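The Quiet Engineering of the Microwave Popcorn Bag

Popcorn is a pressure vessel, and a fussy one. Each kernel is a sealed hull around a core of hard starch, with a small amount of water held inside the starch. Heat the kernel and the water turns to steam, the starch softens into a gel, and the hull holds until it can't. Then the gel expands and sets as foam in a fraction of a second. Everything in the design of a microwave bag follows from the need to make that happen in as many kernels as possible without scorching the ones that went first.

On a stove, the cook manages the heat by shaking the pan. In a microwave oven there is no shaking, and the kernels are poor absorbers of microwave energy. They are small and dry. Left alone in a paper bag, they will pop, but slowly and unevenly, and a large share will stay whole. Early attempts to sell popcorn for the microwave ran into this right away.

The answer was the susceptor, a thin patch laminated into one panel of the bag. It is a plastic film with a layer of metal deposited on it, usually aluminum, bonded to paper. The metal is thin enough that it does not reflect the microwaves the way a pan would. Instead, currents run through it and resistance turns them into heat. The patch gets hot enough to brown food, and the kernels resting on it are heated from below by contact, much as they would be on a stove.

Iresha Seneviratne spent most of her working life on susceptor film at Orkmont, a packaging converter that supplies bags to private-label brands. She describes the patch as a heating element that has to be cheap enough to throw away.

"The useful property is that it fails," she said. "As it heats, the film shrinks and the metal layer cracks. Once it cracks, the current paths are broken and it stops taking up so much energy. If it didn't do that, you would have a fire."

The cracking can be tuned. A heavier metal layer heats differently from a lighter one, and the paper behind the film limits how far it can shrink. Seneviratne's group once ran 2000 bags through test ovens to settle a disagreement over paper weight. The heavier stock won, by a margin she calls boring.

Placement matters as much as composition. The patch covers only part of the bag, and the folded bag is packed so that the charge of kernels, fat and salt lies against it. This is the reason for the instruction to put a particular side down. Turn the bag over and the kernels sit on plain paper with the heater above them. The bag will still inflate, and the yield will drop.

The folds are the second piece of the design. A flat bag is easy to ship and keeps the kernels pooled at the start, when they need to be close together. As steam builds, the bag has to open without spilling the charge off the susceptor. Most bags use side gussets that unfold outward, so the floor stays more or less flat while the roof rises. Popped corn is pushed up and away from the heat by the corn popping under it. Unpopped kernels, being denser, fall back through the pile to the hot patch.

"People think of the bag as a container," said Bereket Sisay, who designs folding equipment at Trulell. "During the cook it is doing the job of a person with a pan. It sorts."

The third piece is the seal. It has to survive shipping, hold in steam for most of the cook, and then vent before the bag bursts. At Trulell the top seal is made with a heated bar whose pattern leaves a weaker zone in the middle. Steam finds that zone late in the cycle. Set the bar too hot and the zone disappears; too cold, and the bag opens early and goes slack, leaving the last kernels short of heat. Sisay's machines check bar temperature every 5 seconds, and he would like them to check more often.

Then there is the grease. Hot fat moves through ordinary paper quickly, and a bag that leaks is a bag that gets returned. For decades the standard remedy was a fluorinated coating. Those coatings have been leaving the market, and the replacements work by other means. One is to refine the pulp so heavily that the sheet becomes dense and nearly free of pores. Another is a starch or polymer layer on the inner ply. Dense papers are brittle at the fold, which is an awkward property in something folded this much, and several plants have had to slow their lines.

Hawi Teshome, who tests food-contact papers at a small laboratory called Evau, measures the problem with dyed oil and a creased sheet. The crease is almost always where the stain shows first. "Flat sheets pass," she said. "Nobody ships flat sheets."

Kernel moisture is the variable no packaging can repair. Too little water and the hull never reaches bursting pressure; too much and it gives way early, producing small, tough flakes. The clear outer wrap around each bag is there mainly to hold that moisture steady through months in a warehouse and then in a kitchen cabinet. A bag stored without its wrap near a heater will disappoint in a few weeks – the popcorn, in technical terms, has dried out.

All of this leaves the question of when to stop. The usual advice is to listen, and to stop when the gap between pops reaches roughly 2 seconds. The popcorn button on the oven is a less reliable guide. In older ovens it is a fixed timer that knows nothing about the bag, the line voltage or the kernels. Newer models add a humidity sensor, which does better, though a first bag warms the cavity and can throw off the reading for a second.

Feven Gudeta, who writes oven control software at Seol, compared 4 ways of ending the cycle and found that the acoustic method did best by a clear margin. It also needed a microphone that could survive steam and grease, and it mistook a dropped spoon for corn. The project was shelved in November. Her own oven at home has a dial.
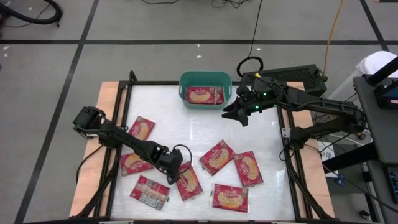

A red Orville package in a teal plastic bin.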